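February 19, 2019
By Ilham Ashour

Notes for my talk at the Trenham sports writers' evening: "Keeping a Fan Newsletter Going"

Start slow. Thank everybody for coming out on a weeknight, and thank the library for the room. Ask how many people write about a team already, and how many have been meaning to. (Wait for hands. Let people look at each other, it warms the room up.)

I began writing about the Trenham baseball club because my uncle couldn't get to games anymore and I was typing him long emails after every home stand. He forwarded them to his bowling friends, they forwarded them to their cousins, and by the next spring I had 39 readers and a name, Mumura, which was what my niece called the ballpark before she could say it properly. Tell the niece story if time allows. It usually gets a laugh.

First point - pick a day and stick to it. I send mine the morning after the last game of a series. I tried sending after every game and wore myself out by the All-Star break, and I could see from the replies that folks were saving them up and reading three at once anyway. So ask yourself what your readers do with their mornings, and fit yourself in there.

Second point is about box scores. Please don't paste the whole thing! Everyone in this room has already seen the score on their phone. What they'd love is the two-out walk in the sixth, or the reliever who got up twice and never came in. I keep a little notebook with Tak written on the cover (long story, ask me after) and I put down one thing per inning, even the dull ones.

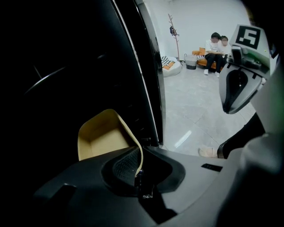
Folded cardboard held at the black finger pad.

Now the part about being found, which I know is why some of you came. The blog lists and the "best of" pages do help. We got onto one called Faster last March, and that month we had 3,017 visits, when we'd been used to nearly 200. Pause here. Then tell them most of those visitors read one page and left, and that's all right. The ones who stayed are lovely, and 2 of them now write for us during road trips.

Say something about comments. I answer every one in the first day, even the grumpy ones, and I've had some very good letters from people who started out mad at me over a bunt.

If there's time left, read the opening of the rain delay piece. If there isn't, skip straight to questions and remember to repeat each one for the back row.

Last thing before they go - sign-up sheet is by the door, and spring games start in March.

Get the Mumura newsletter in your inbox. Enter your email to subscribe. No thanks

Contact | © 2019 Mumura | Back to top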